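Workshop notebook, match records section
January, entry begun 9:40

Purpose of the session: to reconcile the head-to-head record between Karno and Ullemari before the match program goes to print. The club archive and the league handbook do not agree.

The handbook lists 40 meetings. The archive cards give one fewer. The difference is a cup replay at Trumby, abandoned at half-time and played again in full the following month. The handbook counts both dates. Our practice is to count completed matches only, and the program should follow it.

Results on that basis: Karno 16 wins, Ullemari 12, the remainder drawn. D. Balaskas checked the cards against the newspaper cuttings and found one scorer wrongly entered. The second goal in the away win at Moschos Park belongs to the substitute, and the card has been corrected in pencil.

Attendance figures for the early seasons remain doubtful. Several are rounded and two are missing - these are to be left blank in the table and should not be estimated.

The form guide was also reviewed. Ullemari are unbeaten in their last four away matches. Karno have conceded first in three of their last five at home. Both statements may be printed as they stand.

Outstanding: referee's name for the first meeting; confirmation of the kick-off time from Ullemari. Despina Balaskas will write to their secretary.
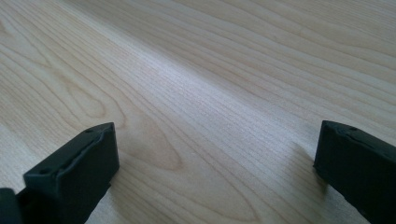 Entry continued, 14:20

Reply received from Ullemari. Kick-off is confirmed and page 20 of the program is released to the printer. The referee's name is still open.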